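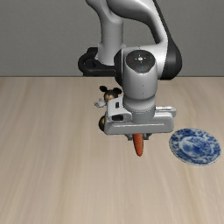

Fig. 3. Carrot over a wooden tabletop.

Section 3: Setting Up Your Korell 504 Kitchen Scale

The Korell 504 weighs vegetables, flour and letters to relatives. It does not weigh people, however curious they are after the holidays.

1. Slide the battery cover off and fit the batteries the way the little drawing shows. If the display stays blank, turn them around. Everyone does this once.

2. Set the scale on a hard, level surface. Tablecloths, cutting boards and stacks of mail are none of these things.

3. Press ON and wait for the zero. Leaning on the counter while you wait will get you some other number.

CAUTION: Do not load the pan past its limit. The scale will show Err, and will go on showing it until you take the pumpkin off.

4. Put your bowl on the pan and press TARE. The display goes back to zero.

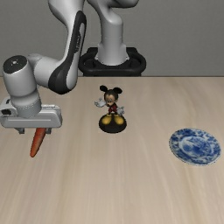 5. Add food slowly, and let go of it before you read the weight. A hand is heavier than you think - even a helpful one.

6. To switch between grams and ounces, hold UNIT until it beeps. Check which one you are in before you bake. A cake with 500 ounces of flour will need a bigger oven.

Note: The scale shuts itself off after 40 seconds without a change in weight, usually while you are hunting for the sugar. Your tare is lost when it does. Press ON, empty the bowl and go back to step 4.

To clean, wipe with a damp cloth. The dishwasher is for dishes.

Korell 504 User Guide, revised December 2025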